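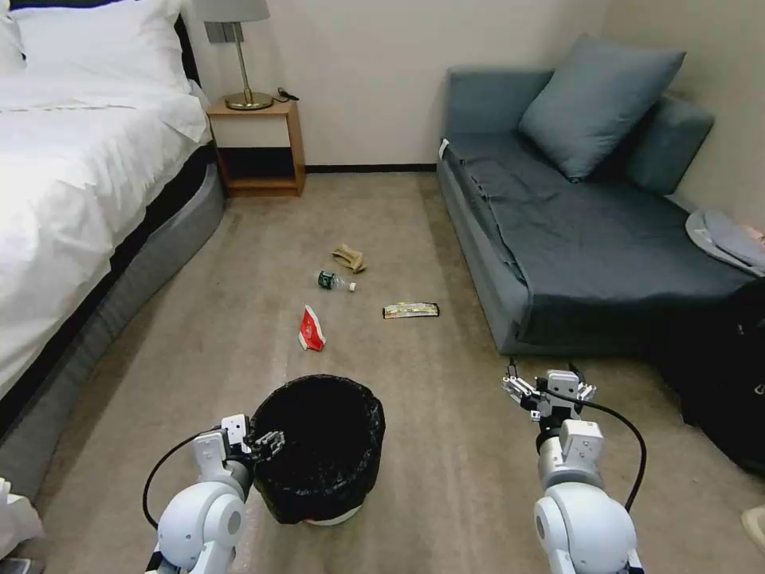 What infill should I use for a jig that gets clamped all day on the shop floor?

Use 40 percent gyroid and add two extra walls, and the walls will do more for you than the infill.

plosport_fan
Posted Tuesday, 7:12 am
Replying to the above. Agree on the walls. We print drill guides on a Cormier and went from three walls to six. Same infill as before. The old ones cracked at the clamp pads after 2,000 cycles. The new set is past 3,000 and still in use.

millside
Posted Tuesday, 7:40 am
Which material? If it's PLA I wouldn't bother with any of this. It creeps under a toggle clamp and your locating pins drift.

plosport_fan
PETG. Should have said.

greasetrap53
Posted Tuesday, 8:05 am
I don't agree that walls fix it. Our jigs failed between layers, right where the clamp foot lands, and more walls did nothing for that. What helped was turning the part on its side so the load wasn't pulling the layers apart. Took longer to print and needed supports.

millside
Orientation first, sure. But the question was about clamping, and a clamp pushes down. Unless your clamp foot is hanging over an edge you shouldn't be peeling layers.

greasetrap53
Ours does hang over an edge. Casting is an odd shape and there's nowhere else to put it.

millside
Then that's a different jig from the one being asked about.

toolcrib_ray
Posted Tuesday, 12:31 pm
Has anyone tried metal inserts under the clamp foot? We glue a steel washer into a pocket and it spreads the load. We buy the washers from Zalex but any hardware store will do. Leave the pocket a hair oversize or the washer won't sit flat.

plosport_fan
No washers here, but I'd try it. What glue?

toolcrib_ray
Two part epoxy. Scuff both sides first. Superglue let go as soon as coolant got on it.

dn_fixtures
Posted Tuesday, 4:18 pm
We sent ours out to Pesico in March and had them done in nylon. 96 pieces, no failures so far. Cost more than printing in house and I can't tell you if the extra was worth it for a small run. Dry the nylon if you print it yourself.

greasetrap53
What did they use for infill?

dn_fixtures
Solid. I never asked for anything else.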